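Carkirix planner – frequently asked questions

Page maintained by Enda Carroll. Last revised July 17, 2018.

What does the planner do?

It takes a target pose and a collision model and returns a joint trajectory with time stamps. It does not close the fingers, choose the grasp or decide whether an object is worth picking up. Those jobs belong to the task layer, which in most installations is Watik.

Which version of Watik do I need?

Version 2 or later. Earlier releases send the grasp pose in the base frame only, and the planner will reject it with a "frame missing" error. There is no plan to support them.

Why does planning fail when the target is clearly in reach?

Check the start state first. If any link is inside the padding of a collision object, every plan is refused, including one that would move the arm away. Set padding to zero, plan once, and compare. If that works, either the padding is too large or the object pose is out by a few millimetres.

The second most common cause is the iteration limit. The default is 4,000. Narrow approaches between furniture can need more, and raising the limit costs nothing when a path is found early.

My plans differ between runs. Is that a fault?

No. The sampler takes its seed from the clock unless you set one. For regression tests set the seed to a fixed value; the nightly suite uses 295. Repeatability also depends on the thread count, so keep that fixed as well.

How do I set the approach distance?

In the grasp file, under "approach". The value is in millimetres, measured from the palm to the grasp pose along the tool axis. We use 105 for the parallel gripper. A shorter value leaves too little room for the fingers to clear a rounded object on the way in.

Should the target be in the collision model during the approach?

Yes, up to the pre-grasp pose. After that, allow contact between the target and the two fingers, and leave contact with the palm forbidden. Removing the target altogether is quicker to write and will sooner or later give you a path straight through it.

Can I use the simulated wrist camera to tune perception?

Partly. It is good enough for checking frames, field of view and occlusion by the gripper. It is poor for thresholds. Rendered surfaces have less noise than real ones, and a segmentation tuned on them tends to split objects once it meets a real sensor. Bernadette Moynihan keeps a set of recorded scenes on the Sheehan server for that purpose.

What should the wrist view look like before the close command?

The object should sit between the open fingers, with floor still visible on both sides. Part of it may be hidden by the palm, and the pose estimator has to cope with that. If it loses track, hold the last good estimate from further out – do not re-estimate from the visible part alone.

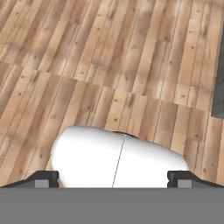
Where do I report a bug?

Use the Olthorpe tracker, component "planning". Attach the scene file, the seed and the full log.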